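서랍 정리 자동화와 작업자의 하루: 패트워리(Patwary) 보관실 현장 조사 보고서

작성: 니말 데완 (Nimal Dewan)
함께 조사한 사람: 시울리 부이얀 (Shiuli Bhuiyan)

1. 조사 주제

우리 조는 작은 부품을 빌려주는 회사 패트워리의 보관실을 조사했습니다. 이 회사는 1월부터 서랍을 열고 물건을 꺼내는 일의 일부를 로봇 팔에 맡기고 있습니다. 로봇 팔의 동작은 먼저 시뮬레이션에서 연습시키고, 통과한 동작만 현장에 옮깁니다. 우리는 기계의 성능보다 보관실에서 일하는 사람들의 하루가 어떻게 달라졌는지를 알고 싶었습니다.

2. 조사 방법

보관실 직원은 모두 여섯 명입니다. 우리는 여섯 명 모두와 면담을 하고, 오전 근무를 아홉 번 관찰했습니다. 면담은 한국어와 영어를 섞어서 했고, 녹음은 허락을 받은 경우에만 했습니다. 출고 기록은 회사가 쓰는 관리 프로그램 라르킥(Larkik)에서 받았습니다.

3. 작업의 내용

보관실의 하루 출고는 평균 200건입니다. 이 중에서 56건을 지금 로봇 팔이 맡고 있습니다. 나머지는 물건의 모양이 일정하지 않거나 서랍 안에서 겹쳐 있어서 사람이 꺼냅니다. 시뮬레이션에서는 나무 수납장과 탁자, 벽 쪽의 가로대처럼 단순한 물건만 놓고 연습합니다. 서랍에 그리퍼를 가까이 가져가는 각도가 특히 중요하다고 합니다. 각도가 조금만 틀려도 손잡이 대신 서랍의 옆면을 밀게 되기 때문입니다.

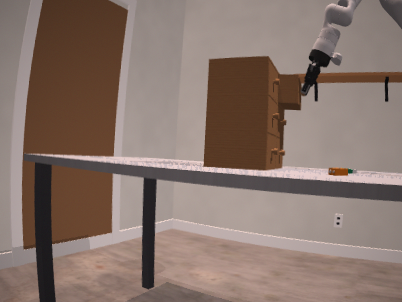
누스랏 바타차르지(Nusrat Bhattacharjee)는 우리 중간 발표를 듣고, 서랍을 여는 일이 줄어든 것은 좋지만 그 시간이 쉬는 시간이 된 것은 아니라고 했습니다. 지금은 로봇이 멈출 때마다 원인을 적고 다시 시작시키는 일이 생겼고, 이 일은 처음의 업무표에 없었다고 합니다. "손목은 덜 아픈데 신경은 더 쓰여요"라는 말도 했습니다. 우리는 이 의견을 듣고 면담 질문을 두 개 추가했습니다.

4. 면담 결과

여섯 명 중 네 명이 허리와 손목의 부담이 줄었다고 대답했습니다. 그러나 다섯 명은 화면을 확인하는 시간이 늘었다고 했습니다. 카빈다 콘도카르(Kavinda Khondokar) 씨는 전에는 동료와 이야기하면서 일했는데, 요즘은 각자 화면 앞에 있는 때가 많아서 조금 심심하다고 했습니다. 반대로 시뮬레이션 결과를 검토하는 일을 새로 배운 직원은 일이 더 재미있어졌다고 했습니다. 다만 이 교육을 받은 사람은 아직 두 명입니다.

5. 생각한 점

우리가 보기에 가장 큰 문제는 새로 생긴 일이 기록에 나타나지 않는 것입니다. 라르킥에는 출고 건수만 남고, 로봇을 다시 시작시킨 횟수나 걸린 시간은 남지 않습니다. 우리는 회사에 재시작 기록 칸을 만들고 교육을 여섯 명 모두에게 열어 달라고 제안했습니다. 담당자는 다음 분기에 검토하겠다고 답했습니다.

6. 한계

관찰은 모두 오전에 했기 때문에 오후 근무의 모습은 알 수 없습니다. 또 면담의 일부는 제가 번역했으므로 말의 느낌이 조금 달라졌을 수 있습니다. 번역한 부분은 부이얀 씨가 녹음과 비교하여 한 번 더 확인했습니다.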